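Clearing a bed takes two hands and a lot of looking, robot study finds

By the Drollside Technology Desk

Researchers at Isent have published the results of a study on how a humanoid robot picks up and clears small household objects from a soft surface. The work was done in a furnished test room at the lab's Wundora site, where a mattress took the place of the hard tabletop used in most work of this kind.

The group reports that its robot finished 70 percent of the clearing tasks it was given without help from a person. The same robot, running an earlier version of the control software, could not get through enough full tasks for a fair comparison, so the paper compares the two versions step by step instead.

Soft surfaces are a known problem for robot hands. On a table, a hand can come down until the fingertips touch, and the table stops them at a height the robot already knows. A mattress gives way. The fingers sink in, the quilting bunches up, and the object the robot is reaching for may tip or roll toward the dent. A method that works well on a desk can miss a ball on a bed by the width of a finger.

The Isent method, which the authors call Kramer, drops the idea of a fixed surface height. The robot makes a first estimate from its cameras, moves a hand close to the object, and stops there for a second look before the fingers close. If the two estimates disagree by more than a set amount, it backs off and starts the reach over. The paper calls this the hover step.

Tasks were built from ordinary things of different shapes and weights. One setup had a bottle with a white cap lying on its side, a small ball, a flat square item and a cloth, grouped near a corner of the mattress, with a laundry basket on the floor by the robot's feet.

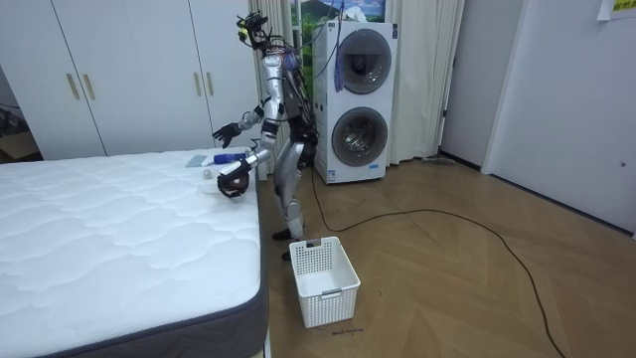
Results by type of object

The ball and the cloth were the two hardest items, for different reasons. The ball moved when the mattress dipped, and most failed attempts ended with it out of reach of the hand that had gone after it. The cloth stayed put but gave the fingers little to close on. The robot did best with cloth when it pinched a raised fold, and worst when the cloth lay flat on the quilting, where the seams of the mattress cover could be mistaken for the edge of the fabric.

Bottles were picked up on the first attempt in nearly every trial. Flat, stiff items fell in the middle. The fingers had to press down beside them to get under an edge, and the hover step did little to help with that. The authors say they tried a sliding motion for flat items late in the study and left it out of the main results, as there were too few trials to judge it.

The trials were run in 11 sessions, with the lighting changed between them by opening or closing the curtains. The white mattress cover turned out to matter more than the lighting. White objects on white quilting were found more slowly, and the second look corrected the first estimate more often for those than for anything else.

Two-handed tasks

A second group of tasks asked the robot to use tools. It was given a dustpan and a hand broom and had to sweep a small piece of litter off the mattress cover. This calls for one hand to hold the dustpan steady with its lip against the surface while the other hand works the broom.

Sweeping on a mattress brings its own trouble. If the dustpan hand pushes too lightly, the lip rides up on the quilting and the litter goes under it. If it pushes too hard, the dustpan digs in and the surface rises in front of it like a small curb. The controller watches the force at the wrist of the holding arm and tries to keep it within a narrow band for as long as the other arm is moving.

The authors split each sweeping task into four stages: placing the dustpan, taking the broom, sweeping, and lifting the dustpan away level. Each stage was scored separately. 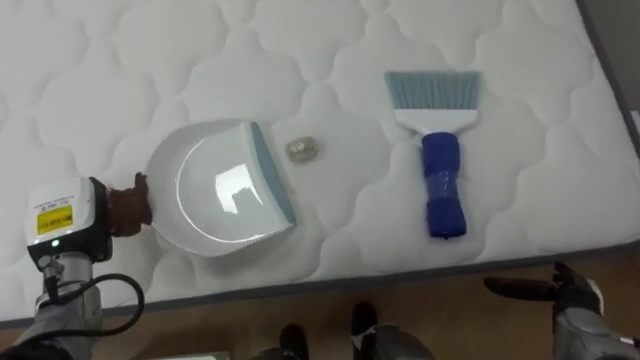
Taking the broom was the stage with the most failures. The handle lies low against the cover, and the fingers have to go around it without pushing it deeper into the quilting. When the robot did get a firm grip, the sweep that followed usually went well. Lifting the dustpan level was the most reliable stage of the four, which the group had not expected.

Small, clear pieces of litter were harder to track than colored ones. In a number of trials the robot carried on sweeping after the piece was already in the dustpan, as the cameras had lost it against the shiny plastic. The software now ends the sweep after eight strokes whether or not the piece can be seen, and then checks the mattress again from above.

Wrist cameras were part of the setup for the sweeping tasks. According to the paper, the view from the head alone was often blocked by the robot's own hands at the moment when the fingers were closing. With the wrist views switched off, the hover step still ran but corrected fewer mistakes.

Limits of the study

All the trials used one room and one mattress, and the authors are careful about what can be drawn from that. A softer mattress, or one with a loose sheet on it, would change how far the fingers sink and how the surface moves. Blankets and pillows were left out entirely. The robot also started every task standing at the side of the bed, so the study says nothing about walking up to it or choosing where to stand.

Speed was not a goal. The second look adds time to every reach, and a person could clear the same items in a fraction of the time the robot needed. The paper suggests the step could be skipped for objects that rarely cause trouble, such as bottles, but that version has not been tested.

Isent plans to release the task list and the scoring sheets so other labs can set up the same trials with their own hardware. The control software will stay in house for now. A follow-up study using a fitted sheet and a lighter blanket is due to start at the Wundora site in March.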